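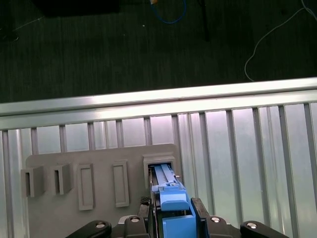 A gripper with a blue plastic block at a slot in the gray plate.

Medical Fundraising and Patient Support
Handout 4: Living donor costs
Instructor: Ruan Hlongwane

Read this before the Fasholm case. We covered the recipient's bills last time. This handout is on the donor's side.

What the recipient's insurance usually pays
Testing, the operation and the hospital stay. Follow-up visits vary by plan, so ask for the period in writing.

What it usually leaves out
Travel, lodging, child care, and pay lost while the donor recovers. Families tend to find these late, often after a campaign goal has been set.

Worked case: Fasholm
The donor lives in Clenport and traveled to the transplant center in January.
Bus fare, two people: $110
Lodging: $442
Meals: $300
Lost wages, first week: $700
Total: $1,552

The family had asked for hospital costs only. Lwazi Du Plessis, the social worker on the case, had them post an update with the four lines above and keep the receipts.

Terms
Living donor: a person who gives an organ or part of one while alive.
Paired exchange: two or more donor pairs swap recipients to get a match.

Wording
A campaign may cover the donor's expenses. It may not offer payment for the organ. Check every draft for sentences that could be read that way.

For next class
Rewrite the Molefe appeal with a separate donor section, one page. Due Thursday, April 30, 2020.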